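Learn > Young Readers > Law and Courts

What Is a Civil Lawsuit?

Sometimes two people or groups cannot agree about who was right. If talking does not settle the matter, one of them may ask a court to decide. This is called a civil lawsuit.

The person who starts the lawsuit is the plaintiff. The person or company who must answer it is the defendant. Nobody is sent to jail at the end of a civil lawsuit over money.

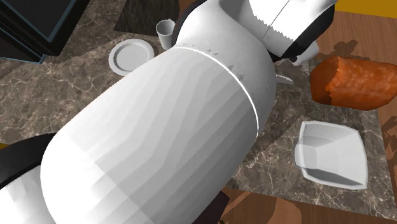
A lawsuit begins with a paper called a complaint. It tells the court what the plaintiff says took place and what the plaintiff is asking for. The defendant then receives a copy and may write a reply, called an answer.

Suppose Lizeth pays the Belby Bicycle Shop $100 to repair her bicycle, and the shop never does the work. Lizeth may ask the court to order the shop to return her money. The shop may tell its side as well.
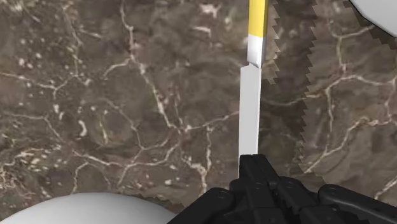
Both sides may show evidence, such as receipts, letters, and photographs. People who know something about the matter may speak as witnesses. They must promise to tell the truth.

A judge or a jury then decides. Many lawsuits end earlier, when the two sides reach an agreement called a settlement.

Filed under: Courts for Kids, Words to Know

Contact the Jardine Law Education Office | Copyright Jardine Law Education Office | Back to top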